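About Modstead

Welcome, and thank you for wanting to know a little more about us before you sign your child up (or yourself - we have plenty of grown-ups too). Modstead is a small workshop and lending room for table games, building blocks and all the odds and ends that go with them. We run drop-in play afternoons, we pack and lend game kits to schools and libraries, and we keep a shop shelf near the door for people who only need a new set of dice and would like to be on their way.

It started with a closet. Erasto Shemweta was teaching second grade at the Oksanen school and had saved every loose block, counter and game piece that turned up on his classroom floor over the years, all in shoeboxes, all labeled in his very small handwriting. When the school needed the closet back, he called his old neighbor Urho Koivisto, who had just retired from building kitchen cabinets and had a workroom with good light and not enough to do in it. Urho said the boxes could stay until July. That was a good many Julys ago, and the boxes have multiplied.

These days we lend to 40 classrooms and have 261 families on our membership list, and we still do most of the sorting by hand at the worktables, with the radio on and somebody's coffee going cold on the windowsill.

People ask about the sorting more than anything else, so we may as well tell you how we like to do it. Everything small goes into a bowl first. We are fond of clear ones, for the simple reason that a child can see what's inside without tipping it all out to look.
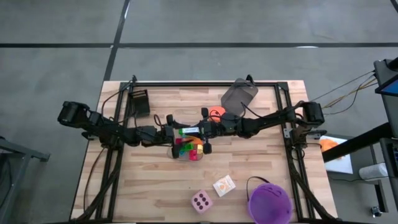 Once a bowl is full we go through it by size and then by color, and whatever doesn't belong gets set aside for the odd box, which every child who comes in wants to look through before they'll look at anything else. We've stopped trying to steer them away from it. Some of our nicest afternoons have been spent on the odd box, with a handful of pieces from games that went out of print before the parents were born and a new set of rules made up on the spot.

The kits themselves come in two kinds. The Mernard kit is for the youngest ones and is all about picking up, putting in and taking out again, so it has larger pieces, a few containers and a picture card for the teacher. The Umix kit is for children who are ready for numbers and taking turns, and that one goes out with a booklet of 121 short games that Erasto has been adding to since the closet days. Not all of them are good! He will tell you so himself, but he won't take any out, because each one was somebody's favorite in some class or other.

If we had to pick one thing that gets used more than the rest, it would be the big soft dice. You can roll one across a room full of people and everybody gets to see the number at the same time, which does wonders for arguments.

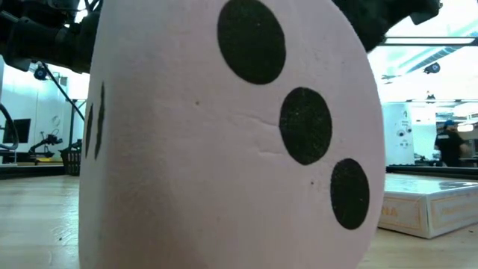

We keep things in use for as long as they're safe and pleasant to handle. A crease or a few specks won't get a piece retired around here, and we've found that children take to the worn ones just as happily as the new. Anything with a rip or a loose bit comes out of the kit and goes to Urho, who mends what he can in the mornings and is cheerfully stubborn about the rest.

You're very welcome to stop by. Drop-in play runs from 2 in the afternoon until we get hungry, and you don't need to be a member or bring anything along. Members can borrow one kit at a time and keep it for a month, or longer if you give us a call and no school is waiting on it. We're also glad to take donations of blocks and game pieces, complete or not - just leave them in the crate inside the front door with a note saying where they came from, as Erasto does love to know.

Schools that would like to borrow for a whole term should ask for the classroom sheet at the desk.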